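Posted in: Community & Collections

Notes on the Derndale Local History Catalogue

The Derndale collection comprises 1,000 items, the majority of them letters, rate notices and programmes from the former Basascombe district. Cataloguing resumed in May under revised guidelines, and I wish to record the principal changes for the benefit of regular readers.

Donors are now asked to complete a deposit form before material is accepted. Items received without one will be held for 60 days and then returned.

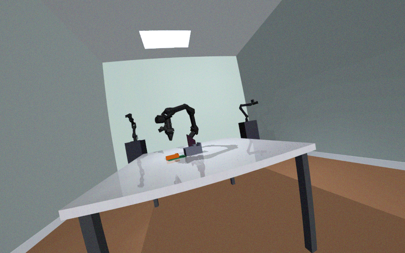
Correspondence in the Ouali papers will be arranged by recipient. The earlier arrangement, by colour of envelope, has been retained in an appendix. Researchers may request up to 5 folders per visit, and requests lodged after 2 pm will be filled the following morning.

Enquiries concerning the Prenedo maps should be directed to Amber Van Beek, who has assumed responsibility for oversized material.

Related posts
Storing newsprint over summer
The Basascombe rate books
Revised reading room hours

Contact | Copyright | Back to top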